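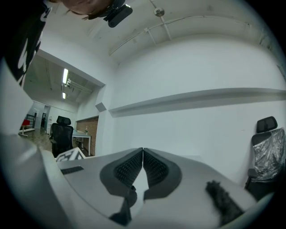
Office chair with the film still on the backrest, long ledge on the right, doorway to the desk area on the left.

Notes on the back office, October

The chairs for the back office are in, and one of them still has its plastic film on the backrest. I have been asked twice now when it comes off. The answer is after the ceiling work, and the longer answer is below.

Chairs first. Both are black with a headrest. The one by the wall has a mesh headrest, and mesh is hard to clean once plaster dust gets into it. I vacuumed dust out of a mesh back in the old Saltcombe office with a brush attachment and got most of it on the third pass. Film over the backrest is cheap protection. It does trap moisture if the chair stands in a cold room, so I would not leave it on all winter.

Film removal, for anyone doing the same:
Cut along the rear edge of the frame, where a slip of the blade does not show.
Pull low and slow. Fast pulling leaves strips under the trim.
Turn the chair over and check the base of the backrest for trapped pieces.
Adhesive residue comes off with warm water and dish soap. Solvent can dull the plastic.

The second chair is through the doorway at the white desk. The desk came from Olteanu as a flat pack and took me most of an evening. The instructions have the cross rail going on before the legs. I did it the other way round and had to back out eight screws. The height suits that chair with the armrests at their lowest setting.

Ceiling. The conduit runs on the surface, white on white, and crosses at a diagonal. I would have preferred it parallel to the wall. The diagonal is the shorter run and the installer quoted on the shorter run. Rerouting was priced at 261 dollars plus touch-up paint, and I left it alone. Two clips still need replacing, and that is the ceiling work mentioned at the top.

Ledge. It is long, it is white, and everyone who visits wants to put plants on it. I measured the depth at 144 mm, enough for a paperback or a small pot and too little for a binder lying flat. The current plan is to keep it clear. If it has to carry anything I will add a lip first.

Light. The fluorescent fittings on the desk side stay for now. They are bright enough to work under and slightly too cool for my taste. Femis sells a warmer tube in the right length, and I will change both at once so they match. The room on this side of the opening gets its light from elsewhere for most of the day and goes flat after four in the afternoon.

The small angled bracket at the corner by the doorway is above head height for me. It is solid and I have no plan to move it. The filler around the screw heads needs a second coat.

Floor and brick are unchanged. The wood takes chair casters reasonably well, but I have ordered a mat from Stinimley for the desk position. The brick sheds a little grit at the bottom course, which I sweep up when I notice it. A clear sealer would fix that and would also make the brick look wet, so it stays as it is.

Budget for the whole room was up to 400 dollars excluding the chairs. The mat uses most of what was left. Tubes next month, then the clips, then the film.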